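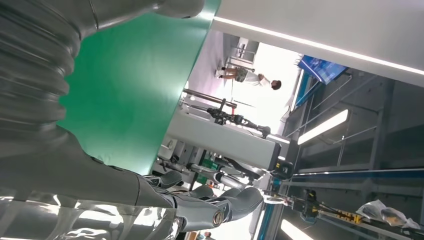
I got to the Skarnau open day in November with wet socks and no breakfast, so my first stop was the coffee counter. After that I wandered the hall with everybody else. It's a bright place, all white walls and daylight, and the Moneck folks had set out household stuff on green tables, my favorite kind of exhibit! I'm a packaging nerd (I own 42 empty bottles, don't ask), so I stayed put by an orange one with a clear cap, lying on its side next to an open yellow box still in its shiny plastic wrap.
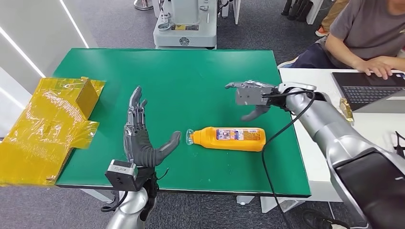

The orange bottle

I can't read Chinese, but a friend helped me later with the label. The big heading is about gripping the bottle with your right hand, and the line beside it promises fewer leaks and less effort. There's even a little blue drawing of a hand and bottle. I love a bottle with instructions for holding it.
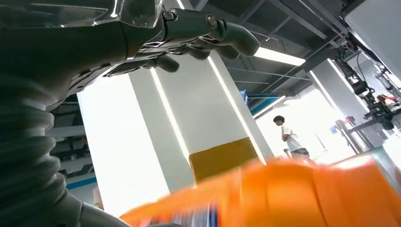 White pillar with its mustard band, Skarnau open day

I liked that mustard color so much I'm thinking of it for my hallway. Then back to the bottle, and the patch of tiny raised dots molded into the plastic.
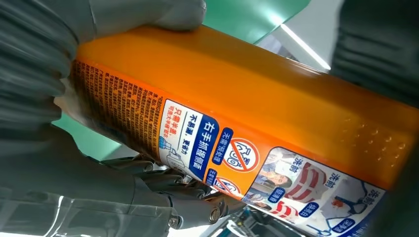

Do you need to book ahead for the open day?
I didn't, I just walked in at 2 and got a sticker at the door.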